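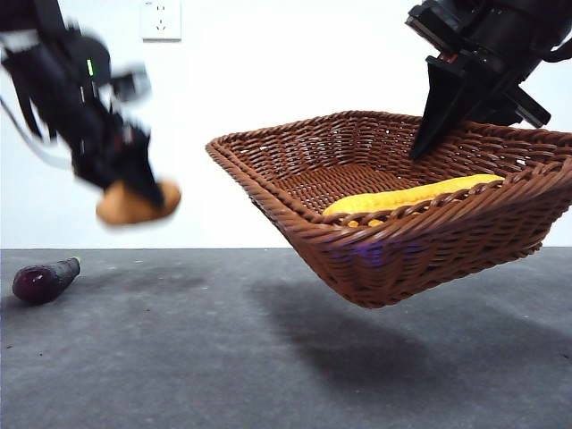 Zutgate Staff Social Club | Opinion

Bring back the shared lunch

Our building has 131 people in it and most of them eat lunch at their desks. I did too, until last winter. I think we should stop, and I think the club should ask management for a fixed lunch break.

When I started here, Gunhild Baldursdóttir ran a bread table on the second floor. You put in 2 dollars and took what you wanted. It was plain food. People from billing sat next to people from the warehouse and found out what the others did all day. Then the break was made flexible, the table went away, and now the microwave line is the only place I meet anyone from another floor.

Flexible time sounds fair. In practice the meetings move into it. I looked at my own calendar for December and had a free hour at noon on three days in the whole month. 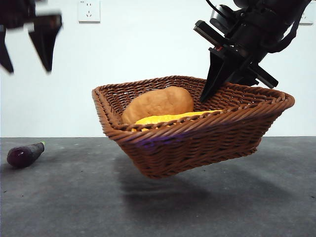 What it would cost

Aksel Riis priced a weekly bread order from the Thygesen bakery for 70 people. With butter and cheese it came to $799 a month. The club can't carry that alone, but it could pay half if the company paid the rest.

Some members would like to keep eating alone, and they should be left in peace. A fixed break doesn't force anyone to sit down with the group. It only keeps the hour clear of meetings. I'd start with one noon hour a week, on the second floor, and see who comes.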